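Print this page | E-mail this page
Search Enter keyword Go

How Does an Oven Cook Food?

An oven is a box that holds heat. The walls have two layers of metal with a thick filling between them. The filling slows the heat down, so most of it stays inside.

An electric oven makes heat with metal bars called elements. Electricity has trouble passing through them, and they get hot. Heat then reaches the food in two ways. Some travels straight from the elements - this is radiation. Some is carried by moving air - this is convection.

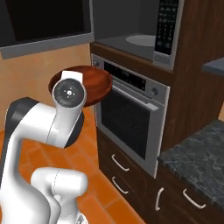
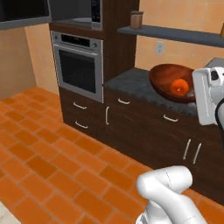

A kitchen with a built-in oven.

Feltdale Junior Science - Issue 10 - Page 7

A part called a thermostat checks the temperature. If the oven gets too cool, the thermostat turns the elements on. If it gets too hot, they go off. This happens many times while a cake bakes.

A microwave works in another way. It sends out waves that make the water in food heat up. The air inside gets much less hot, so bread does not turn brown in a microwave.

Word list
Element: a part that gets hot when electricity passes through it.
Thermostat: a switch that controls temperature.

Text: Gemma Hulme. Checked by Clive Tapley.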